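Essais comparatifs de préhenseurs : foire aux questions
Mudbridge – Banc de manipulation – Documentation – FAQ 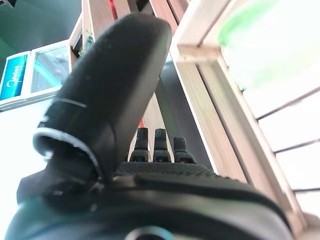

Main à doigts noirs vue depuis la caméra de poignet, devant un rayonnage en bois clair.

Cette page regroupe les questions reçues depuis l'ouverture de la campagne de comparaison entre la main multidigitale Bistik, la pince parallèle Peng et le préhenseur à ventouses Unton. Elle complète le protocole d'essai, qui reste le document de référence en cas de divergence.

Généralités

Quels préhenseurs sont comparés ?
Trois modèles : Bistik (main à doigts articulés), Peng (pince parallèle à deux mors) et Unton (ventouses à dépression). Ils sont montés tour à tour sur le même bras, avec la même bride et le même contrôleur. Les versions prototypes ne sont pas incluses dans les tableaux.

Que cherche-t-on à mesurer ?
Le taux de prise réussie, le temps de cycle, la dérive de position de l'objet entre la saisie et la dépose, et le nombre d'interventions de l'opérateur. Le confort de programmation fait l'objet d'une note séparée, non chiffrée, rédigée par Zixuan Fu.

Pourquoi ne pas publier un classement général ?
Les trois préhenseurs ne couvrent pas le même domaine d'emploi. Un score unique dépendrait entièrement de la pondération des objets. Les résultats sont donnés par famille : boîtes rigides, sachets souples, objets cylindriques, objets à poignée.

Protocole

Combien de prises par objet ?
60 tentatives par objet et par préhenseur, réparties en séries. L'ordre des objets est tiré au sort au début de chaque série et enregistré dans le journal. Une série interrompue par un arrêt d'urgence est rejouée en entier.

Quand une prise est-elle comptée comme réussie ?
L'objet doit être levé, maintenu pendant 3 secondes, transporté jusqu'à la zone de dépose puis relâché sans chute. Un contact avec un montant du rayonnage n'invalide pas la prise, mais il est noté. Un glissement suivi d'une reprise automatique compte comme un échec, même si l'objet arrive à destination.

Les objets sont-ils replacés à l'identique ?
Non. La position de départ varie à l'intérieur d'un gabarit. Les écarts sont relevés avant chaque tentative par la caméra fixe, puis associés au résultat. Les gabarits sont disponibles dans l'annexe B du protocole.

Les trajectoires d'approche sont-elles communes ?
Jusqu'au point de pré-saisie, oui. Au-delà, chaque préhenseur utilise son propre jeu de paramètres. Imposer une approche identique pénaliserait Bistik, dont le pouce a besoin d'un dégagement latéral que Peng ne demande pas.

Caméra de poignet

Pourquoi les doigts occupent-ils une telle part du champ ?
La caméra est placée près de la main pour conserver la vue des extrémités pendant la fermeture. Sur l'image en tête de page, le grand doigt du premier plan masque une partie du fond, tandis que les trois doigts plus petits restent nets. Un support plus éloigné dégage la vue mais augmente le risque de collision entre deux étagères.

Faut-il masquer la main avant de traiter les images ?
Pour la détection d'objets, oui. Le masque est calculé à partir des angles articulaires et élargi de quelques pixels. Pour l'estimation du contact, il faut au contraire conserver les doigts. Les deux flux sont enregistrés séparément.

Comment gérer les zones surexposées ?
Les surfaces blanches du local saturent facilement lorsque l'exposition est réglée sur une main noire. Deux réglages sont admis : exposition fixe mesurée sur le bois du rayonnage, ou exposition automatique limitée à une région centrale. Le mode automatique plein champ est exclu de la campagne, ses variations pendant l'approche perturbent le suivi.

Les reflets de la bague métallique posent-ils problème ?
Ils produisent parfois de faux contours à la base du grand doigt. Wilson Cabrera a ajouté une zone d'exclusion dans le fichier de configuration de la caméra. Vérifier qu'elle est active après chaque remontage.

Le flou de l'arrière-plan est-il un défaut ?
La mise au point est verrouillée à courte distance. Les éléments éloignés ne servent pas à la saisie et sont repérés par la caméra fixe. Ne pas modifier la bague de mise au point sans refaire l'étalonnage complet.

Montage et étalonnage

Combien de temps prend un changement de préhenseur ?
Environ 79 minutes, étalonnage main-œil compris. La partie mécanique est courte. L'essentiel du délai vient de la vérification des repères et du contrôle des butées logicielles.

À quel moment refaire l'étalonnage main-œil ?
Après tout démontage de la bride, après un choc signalé par le contrôleur et au début de chaque journée d'essai. Si l'erreur de reprojection dépasse le seuil du protocole, contrôler d'abord le serrage du support de caméra.

Faut-il nettoyer les bouts des doigts ?
Oui, entre deux séries, avec un chiffon non pelucheux et sans solvant. La poussière modifie l'adhérence, en particulier sur les sachets. Noter le nettoyage dans le journal. Les marques d'usure superficielles n'imposent pas de remplacement tant que le test de glissement reste conforme.

Contrôleur et données

Quelle boucle de commande est utilisée ?
Commande en position pour le bras, commande en effort pour la fermeture de Bistik et de Peng. Unton est piloté par seuil de dépression. Les limites d'effort sont fixées par famille d'objets et ne changent pas en cours de série.

Bistik s'arrête avant la fermeture complète. Que faire ?
Consulter d'abord le code du contrôleur. Un arrêt sur seuil d'effort est normal au contact d'un objet rigide. S'il survient à vide, relancer la mise à zéro des capteurs, main ouverte et paume vers le bas. Si le défaut revient, transmettre le journal à Pin-yu Tsang sans redémarrer le contrôleur : le tampon d'événements est effacé au redémarrage.

Peut-on utiliser les résultats de juin ?
Uniquement pour Peng. Les séries Bistik de juin ont été acquises avec un ancien micrologiciel et les efforts enregistrés ne sont pas comparables. Elles restent dans l'archive avec la mention « hors campagne ».

Sous quel format les données sont-elles fournies ?
Un dossier par série, avec images, états articulaires, efforts, journal opérateur et fichier de configuration. Les horodatages sont ramenés à l'horloge du contrôleur. Les images ne sont pas recadrées.

Comment proposer un objet supplémentaire ?
Envoyer une fiche avec dimensions, masse, état de surface et photographie à Shih-chieh Chung. Les objets coupants, les récipients ouverts et les pièces dont la masse dépasse la limite du préhenseur le plus faible sont refusés.

À qui signaler une erreur dans les tableaux ?
À Lok-yiu Lau, en indiquant le numéro de série et la ligne concernée. Les corrections apparaissent dans l'historique de la page des résultats.

Voir aussi : Protocole d'essai – Annexe B, gabarits – Résultats par famille d'objets – Historique des corrections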